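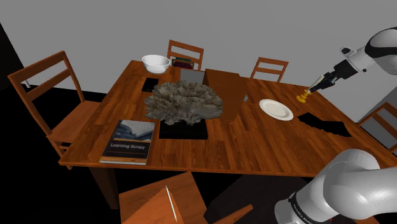

Samuele Marras
Equipment Lead, Polat Home Robotics Project, Trundotville
17/12/2022

Hi all, I owe you the money update, so let me start with the good part: we haven't bought an arm yet, and I'm glad we waited! Running the table tasks in simulation first has cost us 66 hours of computer time and very little else, and it has already changed my shopping list.

I had planned on a short-reach arm on a rolling cart. Once we had a full-size dining table in there, with chairs pushed in and clutter in the middle (that big gray coral sculpture is a pain to plan around), I stopped believing in the cart. A fixed base by one end of the table is the plan now. The mount quote from Gorkex came in at $1,000, plus $500 for delivery and floor work.

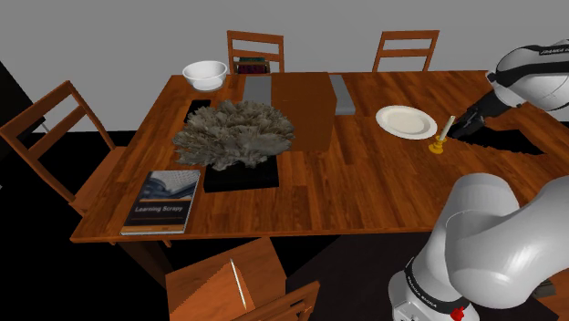 Grippers are the other question. I'd like to stay with a plain two-finger one for year one and put the difference toward a spare set of fingers and a wrist camera – Grokach wants $1,000 for the camera with its bracket, and I think they'll come down a bit if we order both together.

Still open: the arm itself. I have one quote in hand and I'm chasing a second, and lead times are long enough that I'd need your yes early in the new year to have anything bolted down by May. Could you also tell me if the mount can come out of the facilities line? It would save me moving money around twice.

Samuele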